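Clinton Lab Releases Planning Software for Two-Arm Cloth Folding
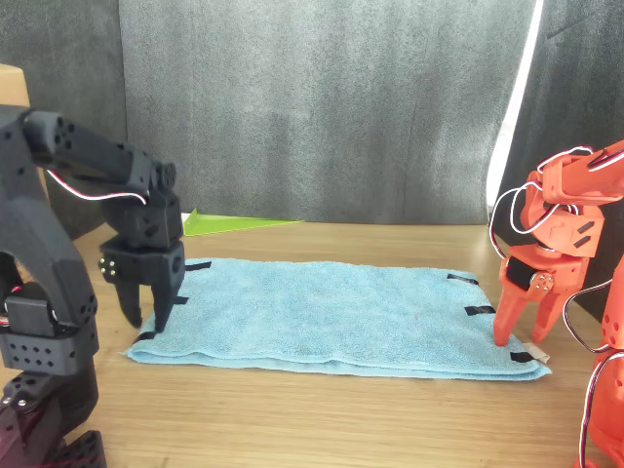

CLINTON – The Haslinger Institute has released the first public version of Tonitz, a software package that plans and coordinates the motion of two small robotic arms working on the same piece of cloth. The package became available in October to universities, vocational schools and independent developers under an open license.

Folding fabric remains a difficult task for automated systems. A towel changes shape each time it is touched, and two arms that pull at slightly different moments can drag it out of line or let one side drop. Earlier programs at the Institute treated each arm as a separate machine and relied on fixed pauses to keep the two in step. Tonitz replaces those pauses with a single shared plan, which is revised while the arms are moving.

"The old approach worked as long as the cloth was placed in exactly the same position every time," said Siriporn Nilsuwan, who leads the software group. "A small shift on the table was enough to spoil the fold. We wanted the program to look at the towel, decide where the edges are, and set both grippers down together."

The release is divided into two main parts. The first is a perception module that estimates the outline of the cloth and proposes points at which it may be grasped. Strips of dark tape along the edges of a towel may be used as reference marks during setup and testing, and the module can be run with or without them. The second part is the planner, which assigns a grasp point to each arm, checks that the arms will not cross, and produces a timed path for both.

According to the Institute, the planner was tested on 16 fabric items of differing size and thickness, including terry-cloth towels, cotton napkins and pillowcases. Thick towels that had already been folded once were the most demanding items in the set. The grippers must take hold of every layer at the corner, and a grasp that misses the bottom layer causes the fold to open when the arms lift. Version 8 of the internal test build added a check for this condition, and the check has been carried over into the public release.

Anong Klinhom, who was responsible for the control software, said that most of the final months of work had been devoted to timing. Commands to the two arms now pass through one scheduler, and if either arm falls behind its path, the other is slowed to match it.

The software is intended for low-cost tabletop arms with two-finger grippers, including those assembled from printed parts. Users will need to supply a short file giving the dimensions of their arms and the distance between the bases. A calibration tool is included, together with 7 recorded folding sessions that may be replayed without any hardware attached.

Bostusby, a regional supplier of linen services, provided part of the funding for the project and will receive quarterly reports on its progress. The company has no present plans to install the system in its facilities.

A second release is in preparation and will add support for cloth that is crumpled at the start of a task. The Institute has not announced a date. Questions regarding the license may be directed to the software group at the Clinton office.

Comments (3)

gearbox_dan
Does the shared scheduler need both arms on the same controller board? Mine are on two separate USB ports and the lag between them is what always ruins my folds.

M. Pruitt
Read the setup notes last night. Separate ports are fine, but you have to run the calibration tool for each arm first and then once more with both connected.

tessellate
Glad to see the layer check made it in. Any word on fitted sheets?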